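Démontage des unités centrales : où en est l'automatisation ?

Publié le 31 mars 2018

La question m'est posée régulièrement, par des collègues comme par des lecteurs de ce carnet : une machine peut-elle, à ce jour, assurer seule les menues tâches d'un atelier de reconditionnement ? Il me paraît utile d'y répondre avec mesure, en prenant un cas précis, celui du disque dur que l'on retire d'une unité centrale de bureau.

Pour un technicien formé, l'opération est banale. Chez Clendby, où j'ai exercé plusieurs années, un lot ordinaire comptait 64 postes et deux personnes en venaient à bout sans difficulté particulière. Le geste suppose pourtant de reconnaître le modèle du boîtier, d'écarter les câbles, de trouver le verrou en plastique et de doser l'effort. Aucune de ces étapes n'est écrite dans une procédure - chacun les apprend au contact du matériel.

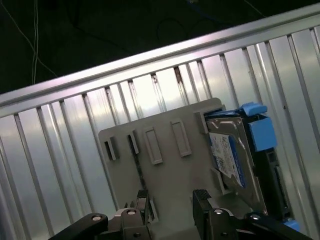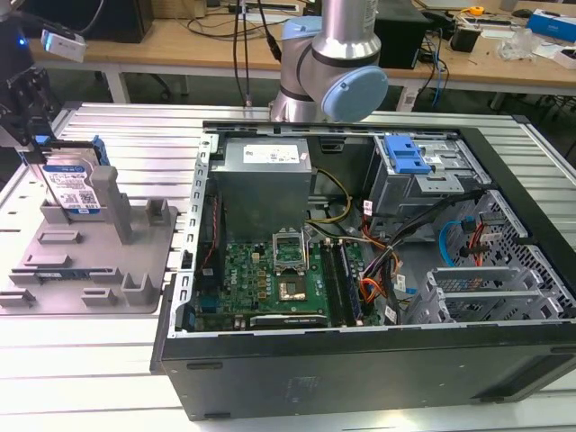
Première vue : un disque de 2,5 pouces et une pièce en plastique gris, près des doigts de la pince. Seconde vue : la tour ouverte, couchée sur la table, et un disque de 3,5 pouces dans son support.

Les bras collaboratifs savent aujourd'hui atteindre une position et y revenir avec une grande régularité. La difficulté se situe ailleurs. Un câble souple ne se trouve jamais deux fois au même endroit, et une languette de plastique vieillie ne cède pas comme une neuve. Lors des essais conduits en février dans l'atelier Ornen, 38 extractions sur 100 ont été menées à leur terme sans intervention humaine. Le chiffre est honorable ; il demeure insuffisant pour une exploitation courante.

Anežka Matoušek, responsable des méthodes chez Dravent, défend une position plus optimiste. Elle estime que le retrait des disques pourra être confié à une machine bien avant celui des barrettes de mémoire, à condition de limiter le nombre de modèles traités. Son équipe en a retenu 15. Je partage son raisonnement, avec une réserve sur le tri préalable, qui reste entièrement manuel et dont le coût est rarement porté au bilan.

Quant aux tâches domestiques, souvent évoquées dans le même débat, elles me semblent encore plus éloignées. Un logement offre moins de repères qu'un établi, et l'on n'y fixe pas les objets avant de les saisir.

Je reviendrai dans un prochain billet sur la note de la société Berisha consacrée aux supports de maintien, dont la lecture m'a été recommandée à plusieurs reprises.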